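11/27/25

Clurkard varnish, batch 2, on the Arain test panels. Brushed the second coat at 133 grams per panel and left them flat on the rack. The first coat had dust nibs near the ends, so I rubbed those back with 200 grit before going on.

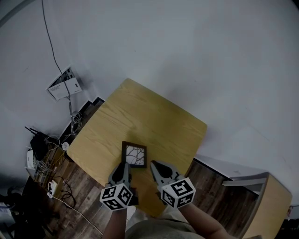 Panel 1084 still drags under a fingernail — the others are hard. Same can, same brush. I suspect the thinner, as I opened a new bottle of Brokine partway through and didn't note which panels got it. Will label the bottles from now on.

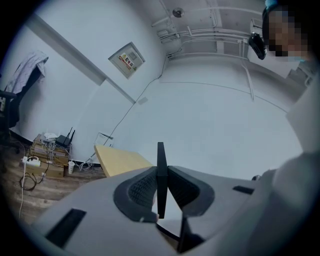 Marwa Berrada, finishing technician

Yogesh wants gloss readings before we order more from Sanolberg. I'd leave 1084 out of the average and read it again in January. Need to wash the good brush.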